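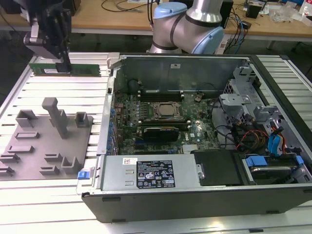
**Ticket 114: Sullby does not start after memory change**

Opened by: Hayley Ashworth, Terkham office
Handled by: Laimutė Pärn, bench
Opened: Jan 18, 2019
State: closed, one question left (see end)

## Report from the user

Copied from Hayley's message:

> Sullby was slow with the big drawings, so we put in the memory that was left over from Pollock. After this it gives beeps and the screen stays black. We took the new memory out again and now it still beeps. Fans do turn. Please can you look, we need the files on it before the end of the week.

## What I knew before starting

Sullby is the desktop tower which runs Cadum for the drawing office. Pollock was the older tower beside it, taken out of use in October. The modules from Pollock were kept in a drawer without bags, as far as Hayley remembers.

She could not say which module was in which slot before the change. This is a pity, but it happens often, and we can find it out by trying.

## Log

**Entry A.** Machine laid on its side and the side panel removed. I looked first at everything before touching anything. The processor bracket was closed properly. The graphics card was seated along its full length. I did not see any swollen or burnt part on the motherboard.

**Entry B.** Power on with the machine as it was received. Long beeps, repeated, black screen. In the manual of this board such beeps mean that memory is missing or not readable. Same result as Hayley reported.

**Entry C.** Power off, cable out, I held the power button for some seconds to empty the supply. Then I took all memory out and put the modules one after another in the grey plate. I like to use the plate for this work, because modules lying flat on the bench get mixed very quickly, and after ten minutes you do not know which one came from the user and which one from your own shelf.

**Entry D.** I looked into the empty slots with a lamp. In one slot of the pair above the processor socket there was a grey thread, I believe from a cleaning cloth. It was lying over the contacts near the end. I took it out with plastic tweezers and blew the slot with clean air. In the other slots I found only normal dust.

**Entry E.** Contacts of all modules wiped with isopropyl alcohol and a cloth which does not lose threads. I waited until they were dry. One module from Pollock has a dull stain on several contacts, and the stain became smaller but did not disappear. I marked this one on my paper as "P-stain".

**Entry F.** One of Sullby's own modules in the slot which the manual gives as first. Power on: one short beep, then picture on screen. So the board and the processor are alive, and I wrote this to Hayley immediately so that she could stop worrying about the files.

**Entry G.** The same module in each of the other slots, one after another. It starts every time. After this I consider the slots good, including the one which had the thread.

**Entry H.** Now the same slot with different modules. All of Sullby's own modules start. From the Pollock modules all start except P-stain. With P-stain I get the long beeps again, in two different slots, so the slot is not guilty.

**Entry I.** Short stop, because my paper and the bench did not agree. On the paper I had one more module than I could find. I looked in the tower, under the cables and behind the power supply. Then I checked the plate itself, where it was lying on the ribbed metal. Please look along the lower edge, by the small clips, when you miss something: a strip of green board can show under the plastic there, and from the standing side it is easy to overlook. 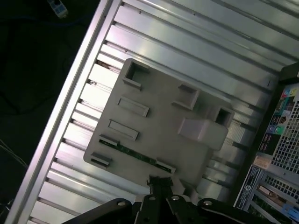 ## Second part of the log

**Entry J.** Paper and bench agree again. I wrote the origin of each module on a piece of paper tape on the bench beside its holder, not on the module. The maker's label on the module must stay readable, otherwise we have trouble with the guarantee.

**Entry K.** Sullby's own modules back in the tower, P-stain put away in a bag with the word FAULTY. Machine starts. The setup screen shows the amount of memory which Hayley says it always had.

**Entry L.** Memory test from the USB stick, 2 passes. It went to 100 % both times without any error. I then started Windows and opened one large drawing in Cadum from a copy. It opened normally. I did not save anything.

**Entry M.** Added the good modules from Pollock in the free slots. Machine starts, but the setup screen now shows a lower memory speed. The Pollock modules are a slower type and the board brings everything down to the slowest one. For large drawings I think more memory is still better than faster memory, but this is the user's decision and I did not want to decide it for her.

**Entry N.** Asked Hayley by telephone. She prefers to leave the machine as it was before and to order new memory of the correct type. I removed the Pollock modules again and put them back on the plate for bagging. Long edge standing, so that the fingers touch only the ends.
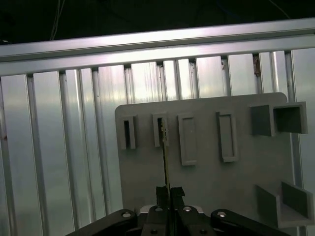
*Upper row of holders on the grey plate, second one in use.*

## Cause

Two faults at the same time, and this is why taking the new memory out did not help:

- P-stain is faulty and stops the machine from starting in any slot I tried.
- A thread was in one of the slots. Probably it fell in during the change. When the own modules went back, the contact there was bad.

I can't prove the second point completely, because I did not try the slot with the thread still in it. Next time I would do this test before cleaning.

## Request to the Terkham office

1. Please write down, or photograph with your telephone, which module is in which slot before you take one out.
2. Keep spare memory in antistatic bags. I send a small packet of them back with Sullby.
3. Do not clean inside the tower with a textile cloth.
4. When a module does not go in easily, turn it and look at the notch. Do not press more.

## Reply from the user

> Thank you Laimutė, Sullby is back on my desk and Cadum opens fine. I have ordered the memory you wrote down. Do you want the old Pollock case also, or can we throw it away? Hayley

## Open question

Pollock's case: I would like to keep the power supply if it is possible. The disk must be taken out and erased before anything is thrown away. Hayley, please tell me if the disk is still inside, and I will make a separate ticket for it.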